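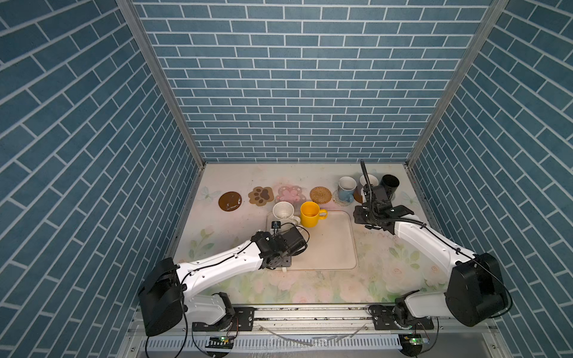
5.3 Failures with tipped mugs

The most frequent failure in the mug-to-coaster task was a mug that fell over and was then handled as if it were still standing. Of the 300 evaluation episodes run with Plurnavow, 27 ended this way. We stopped each of these by hand. No hardware was damaged, but in one episode the wrist motor on the left arm went into current limit and had to be power cycled before the next run.

The sequence was much the same each time. The left gripper came down toward the handle with a small lateral error, one finger touched the rim or the outside wall, and the mug rolled onto its side. The policy then closed the gripper at the height of an upright rim. In some episodes it closed on nothing and lifted anyway. In others a finger pressed the mug against the table, and the force kept rising until the operator hit the stop. White mugs accounted for most of the cases. The yellow mug was knocked over less often and was usually grasped correctly when it was. Figure 4 gives a view of the workspace with a white mug on its side and the left gripper close by.
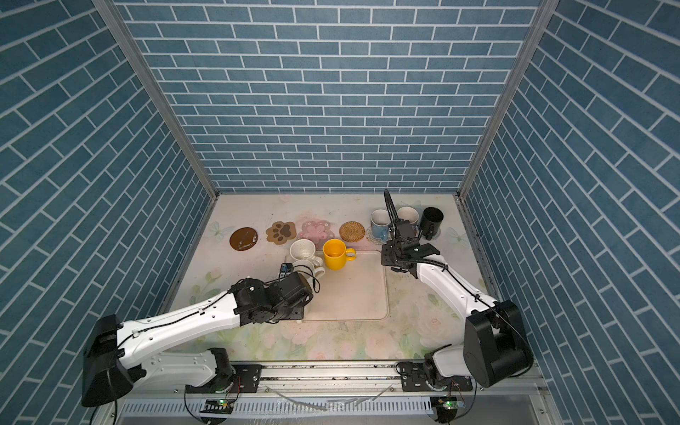 We looked first at the training data. The Zurkusum set used for this task has 2293 demonstrations, and the operators had been told to discard any take in which a mug fell. The policy had therefore seen very few mugs lying down, and almost none with the opening turned toward the back wall. Guilan Feng went through the discarded takes in April and recovered 100 that were complete enough to use. Fine-tuning on these reduced the number of blind closures, although it did not change how often mugs were tipped in the first place.

The second problem was in the controller. The Plonik safety layer checks joint torque against a fixed limit for each joint, and that limit was set for free motion plus the weight of a full mug. A fingertip pushing down on ceramic at low speed stays under it for around two seconds. That is long enough to chip a rim or pull a gripper finger out of line. We added a check that compares commanded and measured height at the wrist and halts the arm when the two differ by more than a set margin during a descent. The other arm is halted with it. In an earlier version only the arm in contact stopped, and the free arm went on with its half of the motion, which could bring it into the space of the stopped one.

The height check has a cost. It also triggers when a gripper brushes a coaster on the way down, and such episodes are counted as failures in our results even when the mug was placed correctly. The baseline of Jiang was run with the same check turned on, so both methods are affected. We did not tune the margin separately for each mug shape.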